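Inventory-to-sales ratio

Search this wiki Go Advanced

The inventory-to-sales ratio is the number you get when you take the value of all the stuff a business has sitting on its shelves and divide it by what that business sold in a month. I've been looking after this entry for a while now, and it's still my favorite of the dull economic indicators (the competition is stiff, I know). It doesn't get the headlines that jobs or prices get, but it tells you a lot about what factories and stores are likely to do next.

If a wholesaler holds $3 million of goods and sells $2 million a month, the ratio is 1.5. You can read that as a month and a half of sales waiting in the warehouse. When the ratio climbs, goods are piling up faster than they're going out the door. When it falls, shelves are getting thin.

How it's worked out

There are two pieces, and both can cause trouble. Inventories are counted at the end of the month, usually at cost. Sales are added up over the whole month, at whatever price the customer paid. So you're dividing a snapshot by a flow, and you're dividing cost by selling price, and a purist will tell you that's a bit of a mess. It is! But it's the same mess every month, so the changes still mean something even if the level is a little slippery.

Some people turn the thing upside down and talk about inventory turnover, usually over a year. Accountants prefer that version, and they'll normally use cost of goods sold on the other side so that like is matched with like. Economists stick with the monthly ratio. If you're comparing figures from two places, check which way up they are first. I once spent most of an evening puzzled by a furniture wholesaler whose ratio looked wonderful, and I was reading turnover the whole time.

Most published series are seasonally adjusted. Without that you'd see stores bulging in the fall and empty after December, every single year, and you'd learn nothing except that people buy presents.

Reading a rise

A rising ratio gets called bad news, and often it is. Sales slow down, orders that were placed earlier keep arriving, and the stock room fills up. Managers then cut new orders until they've worked through what they have. That cut lands on the factories, who cut their own orders for parts, and so on back up the line. This is why manufacturing can slump pretty hard when shoppers have only eased off a little.

But there's a second kind of rise, where a business is building stock on purpose. Maybe it expects a busy season, or a price increase from a supplier, or a strike at the port. The ratio looks just the same. You have to go digging in the comments and surveys to find out which kind you've got, and people argue about it for months (me included, on the talk page).

Falling ratios have the same problem the other way around. Strong sales will pull the number down, and so will a shortage. A dealer with nothing on the lot has a beautifully low ratio and a miserable week.

The inventory cycle

Put all that together and you get the inventory cycle, the short up-and-down pattern that runs inside the bigger business cycle. Sales pick up, stocks run low, orders jump, factories hire. Then somebody orders too much, usually everybody at once, and the whole thing runs backward for a few quarters.

What counts in the growth figures is the change in inventories, and this trips up a lot of readers. If businesses added a lot of stock last quarter and add a smaller amount this quarter, inventories have still grown, yet they subtract from growth. I had to read that sentence in my old textbook many times over before it sank in, so don't feel bad.

Sota Takeda's classroom handout on the subject, which I've leaned on for this section, splits stock into three kinds: raw materials, work in progress and finished goods. He argues that the first kind moves earliest in a slowdown, as purchasing managers can stop buying steel or flour long before anyone can stop a half-built tractor. I think he's right about that for heavy industry. For food and clothing I'm less sure, and the section could really use somebody who knows those trades.

A small-scale case: Savar Tile

The example everybody likes on this wiki is Savar Tile, a flooring distributor in the town of Ustow, and I've kept it in since it's so easy to follow. Savar opened one spring with 2221 cases in stock and was selling briskly. The owner, Craig Laing, had two main suppliers, Kuroda for glazed lines and Trurach for everything else, and both of them quoted long lead times. So he did what most of us would do and ordered early, and then ordered a bit more.

Sales flattened over the summer. The orders didn't, because they'd been placed months before. By the fall Laing's ratio had gone from a comfortable 2 to a number he wouldn't give me, though he did say he'd rented extra floor space to hold it. He stopped buying from Trurach altogether for two months and ran a sale on patterned lines. Kuroda agreed to push its shipments back.

Nothing dramatic happened to demand in Ustow. People were still redoing their kitchens, only a few less of them. Yet from Trurach's side of things, a good customer went silent. Multiply that by every distributor in the region and you have a factory on short hours.

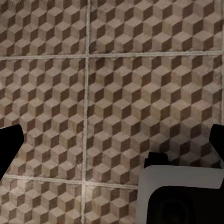

Where the ratio misleads

Prices are the first trouble spot. When costs jump, the value of stock on the shelf goes up even if the number of boxes hasn't budged. Sales values go up too, but not always in the same month, and the ratio can wobble for reasons that have nothing to do with the amount of goods. There are inflation-adjusted versions, and I'd use those for anything covering more than a year or so.

The mix of industries matters as well. Jewelry sits around for ages, milk doesn't. If jewelers do well and dairies do badly, the overall number creeps up without a single firm changing its habits. Look at the breakdown by trade whenever you can get it.

Then there's the long drift. Better tracking and faster trucking let companies run with much leaner stock than they used to, and after a few nasty supply scares plenty of them decided they'd gone too lean. So what counts as a normal ratio depends on when you're asking. Please don't edit this entry to add a single "healthy" figure! I've taken it out twice already.

Use alongside other indicators

I'd never read this one alone. It goes well with new orders, which tell you what's coming in, and with delivery times, which tell you whether suppliers are stretched. Surveys that ask purchasing managers if their customers' inventories are too high or too low are handy too, mostly for being quick. The hard inventory data comes out late and gets revised, sometimes by enough to flip the story.

Freight traffic is another decent cross-check. If the ratio is falling and trucks are busy, that's probably real demand. If it's falling and the trucks are parked, I'd start asking about shortages.

Last reviewed Wed 19 May

Related entries
Backlog of orders
Business cycle
Capacity utilization
Durable goods
Inventory turnover
Just-in-time supply
Lead time
Purchasing managers' surveys
Seasonal adjustment
Wholesale trade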